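Kirkport Readers Board > Nonfiction > Popular science

Preorder canceled: the Lindness book on tides

marginalia_k
Got an email this morning saying my preorder of the Lindness paperback was canceled. No reason given, just "title unavailable." I ordered through Hunico in the spring. Did anyone else get this?

oldshelf
Same email. Mine was the hardcover, so it isn't only the paperback. The refund came through the same day, $30.

Sze-wing Wei
The book was moved to another publisher. Tierney has it on their July list with a new ISBN. Stores have to cancel orders under the old number and you have to order again. It happened with her book on magnetism too.

marginalia_k
Thanks. Found it. The page count went from 349 to 160 though. Is it the same book?

oldshelf
Doubt it. You don't lose that many pages with a smaller font. I'd guess Tierney cut it down for their short introductions line.

Sze-wing Wei
I don't think it was cut. The 160 is a placeholder they put on every title in that series until the files are final. I'd order it.

oldshelf
I wouldn't. The last one I bought from that series had no index and no notes, and the chapter on measurement stopped halfway through the argument. If the full text exists I'll wait for it.

brackish
Her tides lectures are short anyway. I could see it working as a small book. I read the magnetism one in two evenings and didn't feel anything was missing.

oldshelf
The magnetism one was written short. Different case.

pelham_reads
Slightly off topic, but does the new edition keep the home experiments at the back? Those were the reason I wanted it for my nephew.

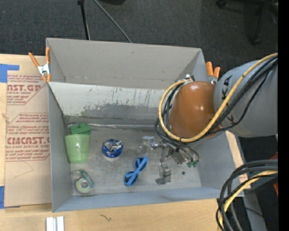 Gray bin with cup, tape and blue tin

brackish
The Tierney page lists "20 activities" under contents, so some of them are in. It doesn't say which.

marginalia_k
I wrote to Tierney and asked about the length. Reply came 27 June 2025: the page count is not final, and the text is "revised by the author." They wouldn't say more than that.

oldshelf
Revised could mean anything.

Sze-wing Wei
It could. I've ordered mine and will post the real page count when it comes.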